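How long should an obituary be for a small town paper?
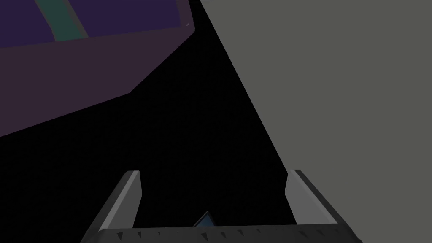

My uncle passed away in January and the family asked me to write the notice, for the paper in Tullton. English is my second language, so I want to be careful. The paper allows 24 lines. He worked 8 years on the ferries and after that he had a small repair shop. Must I list all the grandchildren by name? There are 6 of them, and two are step-grandchildren.

bukon_reader
My condolences. When I wrote for my father I had the same problem with the lines. I put the children by name and then "and six grandchildren." It is correct to count the step-grandchildren together with the others, if the family feels so. Ask their parents before you send it. Also check if the headline is counted as a line. In our paper it was.

MacBrayne
just put the names, people like to see there name in the paper

plikano2
I would write first the facts which must be there: full name, age, town, date and place of the service. Then see how many lines are left. For the work, one sentence is enough, and after it something he liked to do on a free day. My aunt's notice said she grew tomatoes and gave most of them away, and people spoke to us of this at the service. Please let one more person read the dates before you send it.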